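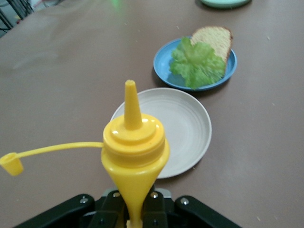

Sauce Waste in the Flarken Building Canteen
Second-year project, Food Studies, Fustdale College

1. Background

The canteen in the Flarken building serves lunch from 11.30 to 14.00. Until last year all sauces came in single sachets. In October the kitchen moved mustard and ketchup to refillable bottles but kept sachets for mayonnaise and brown sauce. Our project looked at how much sauce was thrown away under each system.

2. Method

We collected trays at the return hatch over 11 lunch sittings. Opened sachets were weighed with what was left in them, and the weight of an empty sachet was taken off. For bottled sauce we scraped plates into a tub, one tub per sauce, and weighed it at the end of service. Scales were borrowed from the Paterson lab and read to the nearest gram.

3. Results

We collected 639 sachets. Of these, 245 had not been opened at all and still went in the bin, as the kitchen does not take back anything that has been on a tray. Opened sachets were on average 30 per cent full.

Plate scrapings for mustard were low on every sitting. Ketchup was higher, mostly on chip days.

4. Problems

Scraping is not exact. Gravy got into the ketchup tub twice and we left those two readings out. We also could not measure what stays inside a bottle when it is refilled — the kitchen washes them out in the evening, after we had gone.

5. Next steps

The Tindetti canteen across the road still uses sachets for everything and has agreed to let us repeat the count there next term.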